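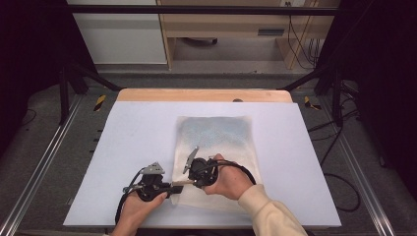 Wednesday 26 December 2018

Slept till nine. Leftover poppyseed cake for breakfast, standing up, coffee in the other hand. Snow gone to slush overnight so no walk, told Genowefa on the phone I'd use the day for the linens. She laughed at me. Day after Christmas and you're folding. Well yes. When else.

State of things: every dish towel we own came through the last three days. Beet on the two good ones, goose fat on the striped one, candle wax on the runner from Mullberg. Did the wax first, brown paper and a warm iron, two goes. Mostly out. There's a shadow if you tilt it to the window. Will put the bread basket on that spot and say nothing.

Beets – salt, cold water, left in the sink while I did the phone calls. One came clean, one is pink for life. Pink one demoted to floors.

The beige towel is the one I keep fussing with. Plain cloth, nothing special, but it's the right size for under the dough board and I've never found another like it. Want it flat, properly flat, no creases at the bottom where it always bunches up. Smooth from the middle out, Mama's way, then turn the short edge up, then again. Half the time the under layer slides and I have to start over. Did it four times before lunch. Need a hard surface under, the bed is useless for this, the ironing board too narrow. A board on the table is best.

Lunch: soup, end of the rye. Waldemar rang in the middle of it to ask had I seen his gloves. No. Then he rang agian to say they were in the car. Of course they were.

Afternoon. Emptied the whole linen drawer out, which I did not plan. Found: the napkins from Wornley, still with the price tag, 17 dollars, what was I thinking. Three single pillowcases, no partners. A thin stick that I think belongs to the little kitchen curtain, the one that's been hanging off a nail since March. Put it by the window so I'll remember. Tried it against the rod brackets – a bit short? or I'm holding it wrong. Leave it for Waldemar.

New rule for the drawer. Everyday towels in front, folded in thirds. Good ones behind, rolled. Rags in the pail under the sink and NOT back in the drawer. Wrote it on a card and taped it inside, he'll ignore it.

Hands dry as paper from all the salt and water. Used the last of the Fernileo cream, must get more when the shops are normal again. Also need: starch, matches, stamps for the thank you cards. Haven't started the cards. Mrs Wróbel first, she sent the honey.

Five o'clock and dark already. Drawer closes now without pushing, first time in I don't know how long. Table still covered in the stuff I haven't decided on. Will eat supper off my knees and do the rest tommorow, the tablecloth has to soak overnight anyway.

Genowefa coming Friday with the kids. Hide the good napkins.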